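Stolia: a little word list for laundry and mending talk

Hi, and thanks for stopping by! Stolia is a plain list of household words, the sort people use when they talk about washing, folding, ironing and patching. I started it because the spelling checker I use kept flagging "selvage", and then I couldn't stop.

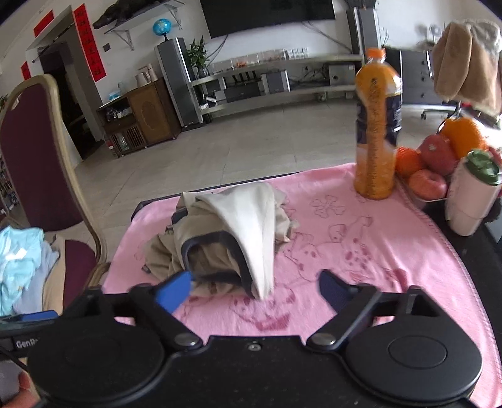

Clothes and cloth, at the table and the ironing board.

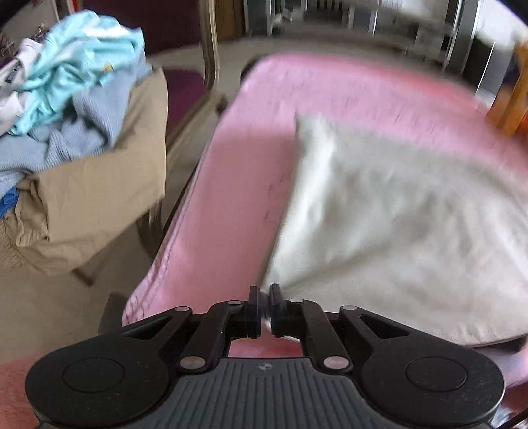
What's in the list

There are 2,000 entries in one text file, stolia.txt. Each line has the word, a tab, its part of speech, another tab, and a short meaning in my own words. 336 of them also have a fourth column with a regional variant (a clothespin is a clothes peg to half the people I write to, and I wanted both in). Lines starting with # are comments — skip them when you load the file.

Where the words came from

Mostly from my own notebooks, plus the old newsletters of the Nendalcombe sewing circle, who kindly let me read through the whole run. I copied words only, never sentences. If a word showed up just once and I couldn't work out what it meant, I left it out. "Staltarik" is the one exception! It seems to be a kind of darning stitch, and I like it too much to drop it.

Things that are a bit off

Plurals are a mess. Some entries have them, some don't, and "scissors" is in there twice. The knitting words are thin compared to the ironing ones, and 12 entries still have a question mark where the meaning should go. Please don't use the list to settle an argument about quilting, I know very little about quilting.

Loading it

Any spreadsheet will open it if you pick tab as the separator. The file is UTF-8. Older copies had Windows line endings and that broke the Queiroz word sorter, so grab a fresh one if your last column looks strange.

Using it

Do whatever you like with it, print it, change it, put it in a crossword. A credit is nice but I won't chase you. Fixes are very welcome — send the line as it is now and the line as you think it should be.

Last updated 3 April 2026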